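Right, a few of you asked how we went about getting the old sideboard ready for a second life as a kitchen bench, so I'm going to put it all in one thread while the kettle's on. It'll be a long one, sorry in advance (you know me).

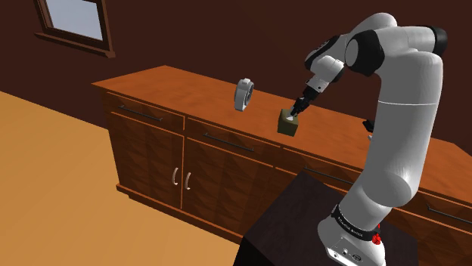 Reply from Trasara: do you oil before or after you fix it to the wall? Mine went blotchy along the back and I've been cross about it since August.

Before, before, before! I did my first one after, years ago, and you simply cannot get a rag down the back edge once it's up against the plaster. Do the back edge, the ends and the underside of the overhang while you can still walk all the way round it.

For the blotches, I'd give the whole top a light go with 80 grit, only enough to break through the old oil, and then work up from there. Go with the grain, even when your arm is telling you otherwise. A blotch nearly always means there's a bit of old polish still hiding in the wood.

Old polish is sneaky stuff, by the way. Ours had been waxed by somebody very devoted and it took me most of a weekend with a rag and metho, windows wide open, radio going. The smell hung about until bedtime and the dog wouldn't come in.

I did one end up to 600 grit, thinking finer had to be better, and the oil more or less sat on top and sulked. The other end I stopped much earlier and it drank it in beautifully. So if you're oiling, you can put the fine paper back in the drawer and go and have a cuppa.

On height, everyone's different, but ours finished at 90 centimetres from the floor after we built up the base, and it suits me nicely for rolling pastry. Stand where you'll be working with a chopping board in front of you and see what your shoulders do before you cut anything.

The base we made from bits left over from the Karberg shelves that used to be in the hall. They were dreadful shelves (they bowed if you looked at them) but lovely and solid once they were cut short and screwed together.

Somebody asked about colour. I didn't stain it at all. I was very tempted by a grey one I saw at the Nernbridge market, and I'm so glad I went home and slept on it. Wood in a kitchen gets such a lot of afternoon light and I wanted it to stay warm looking.

Thin coats! Wipe it on, wait, wipe off everything that hasn't soaked in, and then leave it alone overnight. And please lay your oily rags out flat outside to dry, don't scrunch them up in the bin, they can heat up and catch fire all by themselves.

I've put a trivet out for hot pans and a tray under the kettle, and so far everyone in the house is remembering to use them, more or less.

Next job is the doors, which stick something terrible whenever it rains. If anyone has had luck planing old doors without taking them off the hinges, I would dearly love to hear from you.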